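Ondolum will rent you a kitchen that does not exist

Ondolum, the Vuorinen company best known for selling replacement joints to people who have worn out the first set, has put a new service on sale this November. It is called Prultasora, and it lets a customer try a robot arm in a simulated kitchen before paying for a real one.

The offer is simple enough. You pick a room from a catalogue of 32, pick an arm, and pay by the month. Ondolum's servers then run the arm through whatever household job you have in mind while you watch in a browser. The starting price is 1210 euros a month, which would cover the rent on a real kitchen in most of the towns we can think of, with a flat attached.

Onni Niskanen, who runs the Prultasora side of the business, does not care for that comparison. "A real kitchen has to be cleaned," he said. "Somebody has to stand there and put the cup back every time the arm drops it. Our cup goes back when you press a key." He then pressed the key. The cup went back.

Customers so far are mostly small firms writing control software, plus a maker of kitchen units that wants to know how wide a drawer must open before a robot stops hitting it. Ondolum would not say how many have signed up. It did say that the figure was "encouraging", a word the company last used of its window-cleaning arm, withdrawn the following spring.

What the money buys is mainly patience. The same job can be run overnight with the lights changed, the handles moved or the worktop raised by a few centimetres, and in the morning there is a report on which attempts went wrong and where the gripper was when they did. The report is long. Ondolum supplies a shorter one on request, and we recommend requesting it.

There are two plans. The cheaper one gives you the rooms as they come. The dearer one lets you send in measurements of your own kitchen and have it built, with a turnaround of around two weeks, though the small print allows Ondolum to add time for "unusual corners". Curtains are extra. So is water, which Niskanen described as "difficult" in the tone of a man who has had a long year with water.

The rooms themselves come from Omumgate, a studio that used to draw interiors for estate agents and has kept some of the habits of the trade. Everything is spotless and the light is always kind. Early users complained that an arm trained among such tidy surroundings went to pieces on meeting a real draining board, and a clutter setting was added over the summer. It runs from "guests expected" to "student", and there is a warning before you choose the second.
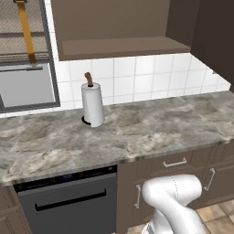
We were given an afternoon with the service and spent most of it in the browser controls, which are good once you have found them. The camera can be dragged anywhere in the room, the arm can be paused halfway through a movement, and any run can be wound back and tried again from the same point. Choosing a first job takes longer than it should, as the menu offers everything from opening a drawer to loading a dishwasher and arranges them alphabetically. Beginners might want to start with something modest. The kitchen roll on its black base at the back of the marble worktop would do nicely, given that it has nothing else on the worktop to be confused with, although that flap of loose paper at the bottom looks like the sort of thing that could fill several pages of the longer report.

Doors and drawers are the strong point. They swing and slide with a believable amount of reluctance, and the stiffness can be set for each one separately, so anybody who grew up with a sticking cutlery drawer can have it back at last. Soft things are weaker. A tea towel we asked for hung from its hook like a sheet of roofing lead and would not be persuaded otherwise.

Support is by email and was quick. Our question about the tea towel was answered within the hour, with a link to a page about curtains.

Prultasora can be had by the month with no minimum term. Ondolum says a bathroom catalogue will follow next year, depending on progress with water. Customers who go on to buy a real arm get their first month's fee taken off the price. The real kitchen is not included.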